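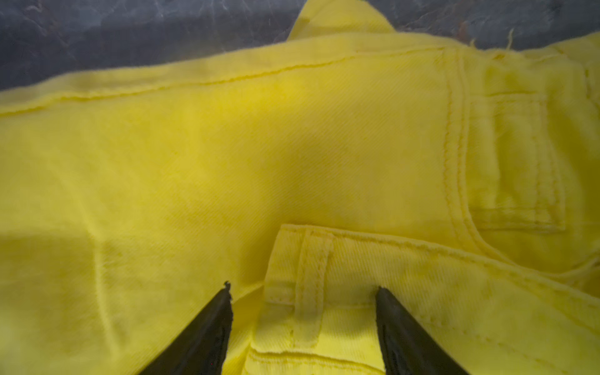

Our project was about folding. Specifically how you fold secondhand clothes so they stay folded, on a shelf, in a box, after other people have dug through them. We worked with the donation room at Plunora, which sends boxed clothes to a sorting hall called Postamora, and the complaint we started from was that jeans come out of the boxes worse than anything else. T-shirts forgive you. Denim doesn't lie flat, and most of the trouble sits at the waist. On the lemon-yellow pair the waistband is a thick layered strip standing higher than the cloth next to it, with the belt loop stitched on top of that again, so any fold that puts the waistband in the middle of the stack makes a hump. Four humps on top of each other and the pile leans.

Background

We read what we could find on retail folding, mostly store handouts. Nearly all of it assumes new clothes in one size with a flat table and time. Plunora has none of those. Sizes are mixed, waistbands are stretched, some edges are frayed, and a shift starts at 4 in the afternoon and has to be cleared by closing.

Methods

Three folds, same for everyone in the group:

Fold A – in half lengthwise, then in half twice from the hem up. What most people do at home.
Fold B – in half lengthwise, crotch point tucked in to make a straight edge, then thirds. Waistband ends up outside.
Fold C – rolled from the waist down.

We folded 431 garments in total over the term, jeans and other heavy trousers only. Each box was packed with one type of fold, closed, carried down the stairs to the loading door and back up again, then opened. A garment counted as "held" if you could lift it out by the folded edge and it kept its shape. Stacks were 13 high at first. That was too many for Fold A so after the first two boxes we dropped the height for everything, and those two boxes are not in the results.

Before folding we smoothed each pair with the flat of the hand, pockets first. Coin pockets and pocket bags bunch up inside and you feel it later as a lump. Should of written this step into the plan from the start, we only agreed on it in the second week.

Results

Fold B held best. In the last round we did 50 pairs with each fold and B was ahead in every box, A was ok on thin denim and bad on thick. Fold C held its shape but took up more room and the rolls were hard to read, you can't see the size tag without unrolling, which defeats the purpose.

Alternating the waistbands left and right helped more than we expected. Even Fold A stacks stopped leaning when every second pair was turned. It's in none of the handouts we read.

Color made a difference to the people searching, not to the fold. Bright pairs got pulled out of the stack first and the ones on top slid. We didn't plan to look at this so there are only notes, no table.

Problems

The shelf at Plunora is deeper than the one we practised on in the Llanos building. Our first folds were too short for it and fell over backwards into the gap. We also lost a day when the boxes (ordered through Rarkanari) came in the wrong depth. And we all got faster, so the later rounds are probaly neater than the early ones whatever the fold. A fair test would mix the order. Ours didn't.

What we would do next

Try B on children's sizes, where the legs are too short for thirds. Time each fold properly – we only have start and end times for a whole box. Make a one page sheet for the wall with drawings, waistband marked in a different color. The draft is pinned up by the sorting table and already has corrections on it in two kinds of pen.

Student Projects, Room 901, Llanos Building | Contact | Copyright the authors | Back to top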